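3.2 Stem stock and surface wear

The second question was how the flowers themselves hold up. Fabric stems get handled far more than people think, every sort, every re-bunch, every time a display is taken down and put back in a tray. Stock for this part was the red rose and blue hydrangea mix from the Trevaskis line, the same one used in the pilot. Loose leaf sprigs were kept on the table with the rest, not binned, as they can go back on a stem. 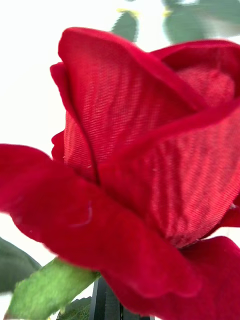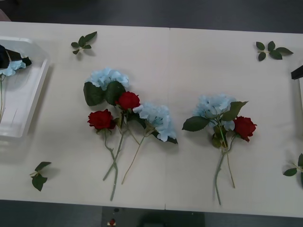
Figure 2. Rose and hydrangea stock. First panel: red rose, close view, velvety outer petals and woven inner faces, one pale fiber on the front petal. Second panel: sorting table from above, stems and leaf sprigs laid out.

Wear was scored by hand on a short sheet, one line per stem. Four headings: rim, face, stem, leaf. Rim means the rolled or folded edge of a petal and whether it still holds its curl. Face is lint, fuzz, crushed pile, any shine where the pile has been rubbed flat. Stem is bends and bare wire. Leaf is just whether the leaves are still on. Each heading got 0, 1 or 2, with 0 for no visible wear and 2 for something a customer would notice at arm's length. We tried a five-point scale in the pilot and dropped it. Scorers could not agree on the middle values and it slowed everything down.

In all 500 stems were logged at intake. Of these 488 were scored at both visits. The missing ones were mostly stems that had lost their tag, plus a few that went out with a Clusent window order before the second visit and never came back. No attempt was made to match untagged stems by eye. Too many look the same.

Lint was the main finding. Velvet-type petals pick it up quickly and do not let go of it. A single thread on deep red shows much more than the same thread on pale blue, so the rose scores worse on face even when, under a lamp, both kinds are carrying similar amounts. We did not correct for color. A buyer does not correct for it either, and the point of the sheet was how the stem looks in a display. But it does mean that face scores should not be compared across the two flower types, only within one type over time. Readers of the pilot note should keep this in mind, the table there mixes them.

Hydrangea heads fail differently. Many small petals, each held at a point, so what goes is the roundness of the head. Flattening on one side from lying in a tray. Heads stored upright in the Ostari racks kept their shape better than heads stored flat, though the racks were only half in use when we started and the two groups were not assigned at random. The upright ones tended to be newer. We report the difference and leave it at that.

Leaves came off in sorting more than in storage. The broad ones are pushed onto a short peg on the stem and a sideways pull is enough to lose them. This happens most when crossed stems are dragged apart. Sorters who lifted the top stem first lost fewer leaves than sorters who pulled from the bottom of the bunch, and after the first visit we asked everyone to lift from the top. That is a change of method in the middle of the study and the leaf scores from the second visit have to be read with it in mind.

Stem bends were common and mostly harmless. Wire-core stems are meant to be bent. The scorer was told to mark a 2 only where the coating had split and wire could be seen or felt, and 13 stems got that mark at the second visit. All were long stems that had been shortened by folding the end up on itself instead of cutting, which the Stotance handling guide we were working from says nothing about. We have since added a line to our own sheet. Cut, do not fold.

Cleaning. Three methods were tried on the worst faces: a soft brush, low-tack tape, and cool air from a dryer. The brush moved the lint around and raised the pile in the wrong direction on the outer petals. Tape got the fibers but had to be dabbed, never dragged, and was no use inside the cup of the bloom where the petals are close together. Air worked on loose dust and did nothing for threads. In practice people used tape on the outside, tweezers for anything deeper, and stopped when it looked alright. We did not time this properly so no figures are given.

The woven inner petals are a seperate problem. Less lint, but the weave frays at a cut edge once it starts, and there is no fixing it short of trimming. Trimming changes the outline of the petal and after two or three rounds the rose looks small next to its neighbors. Frayed stems were moved to the back row of displays, an old trick and good enough.

Scoring light mattered more than we planned for. The afternoon sessions were done near a window and the morning ones under ceiling tubes, and side light picks out every ridge and fiber. A subset was re-scored under the tubes only and the face marks dropped. All face scores used in section 4 are therefore ceiling-light scores; where a stem only had a window score it was left out of that comparision but kept in for rim, stem and leaf.

One thing the sheet does not catch is smell. Stock that had been in closed plastic over the summer had a faint chemical odor on opening, gone after a day or so on the table. It did not line up with any of the wear scores. Noted here in case others see it.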